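Visit report: Drukorness open day, two-arm assembly demonstration

11 Apr 2024

The Drukorness site opened its manipulation rooms to outside visitors for the first time since the move in February. I went on behalf of our panel wiring group, which builds control boxes in short runs and has been looking at ways to take some of the switch work off the bench. Registration was capped at 200 and the list was full a week ahead.

Visitors were split into groups at the front desk and given a badge, a floor plan and a sheet of house rules. The rules were short: stay behind the yellow tape, no flash, and no questions to the operator while the arms are powered. Questions went to the guide, who carried a list and got through most of it at the end of each stop.

The first stop was a slide talk on the Arnavitz program. Arnavitz is the in-house name for the part of the work that deals with small electrical hardware: switches, terminal blocks, connectors. The stated aim is to have a two-arm station handle parts that arrive in no fixed position, without feeders or machined nests. The talk ran long, and the section on control software was too compressed to be useful. The handout has more, including the cycle settings and a page on how tasks are scored.

The second stop was the station itself. It is a plain setup: a carpet-covered tabletop, two trays, two arms. The carpet is there to keep small parts from rolling and to soften contact when a finger comes down low. I would not use it in production, as it will hold swarf and wire clippings, but for a lab it is a cheap answer.

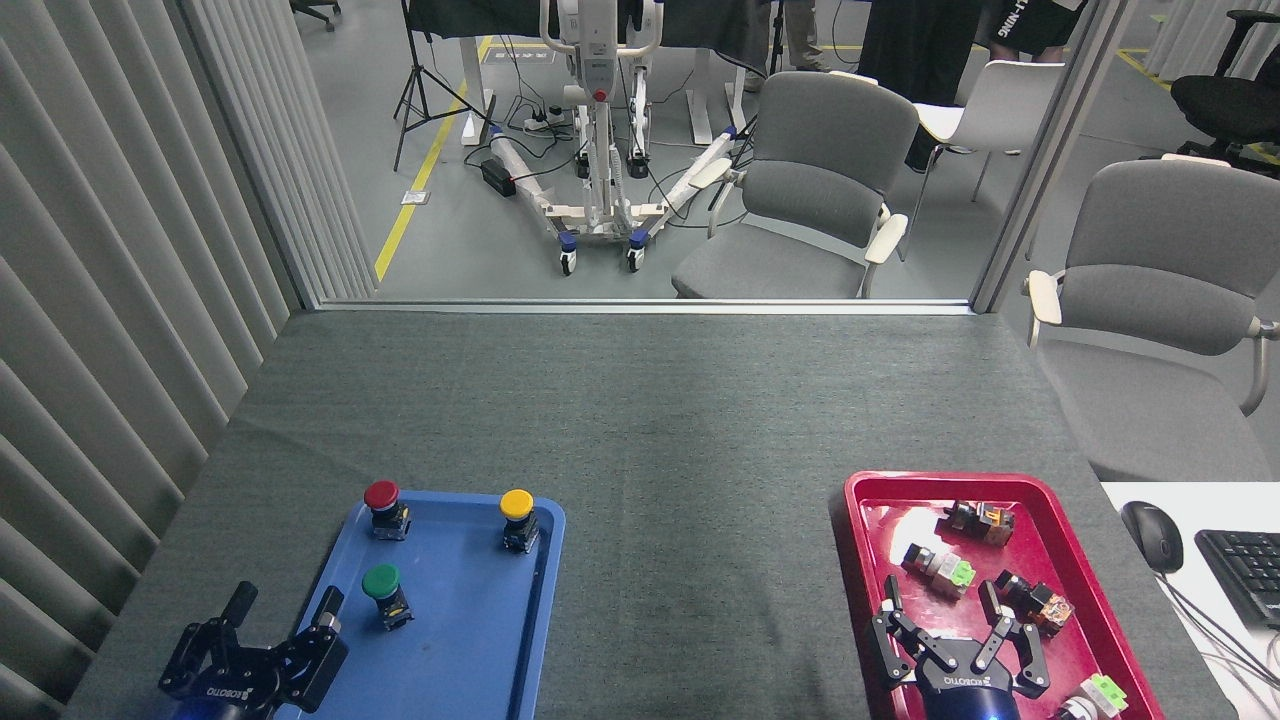
Station 2: Push-button switches

The task uses ordinary panel push buttons. Complete ones, with red, yellow and green caps, stand upright in the blue tray. The red tray takes loose switch components, which lie on their sides at whatever angle they were put down. Each gripper has two fingers and KOBOTO lettered on the housing, and each works over its own tray.

Upright parts are the easier case. The round cap gives the fingers a clear target, and the main risk is tipping a neighbor on the way in. The loose components are harder. They differ in shape and color, and the approach angle has to change from one part to the next. The guide said that most of the failed attempts in their log come from the loose side, and that the usual cause is a finger landing on a terminal block instead of beside it.

The log for this task stood at 2,536 attempts on the day of the visit. A session is normally 100 attempts, after which the parts are put back by hand and the trays are shifted. The tray position is changed on purpose so that the station cannot rely on a fixed layout. The trays are not clamped, and I asked whether they creep during a session. They do, by a small amount, and no correction is made for it.

Points noted for our own use:

Terminals. The small metal terminals on the switch bodies bend easily. No force figures were given for the fingers. We would need them before sending any parts for trial.

Wiring. The demonstration covers handling only. Conductors are not attached at any point, and for us that is the larger share of the labor.

Changeover. Going from one switch family to another was quoted as 108 minutes, including the check runs. That is acceptable for our run lengths but not good.

Station 3: Bandico

Bandico is a parts presentation unit, still at bench stage. It was shown powered down with the covers off - there was a fault on the supply side that morning - so I can report only on the layout. The guide expected it to be running for the next open day.

Questions and follow-up

The closing session was held in the canteen. Most of the questions were about price, and no prices were given. Drukorness will accept sample parts from outside firms if they come bagged by type with a drawing. I have asked for the sample form and for the finger force data. Our two most common switch bodies can go out once the form is back and the drawings have been checked against current stock.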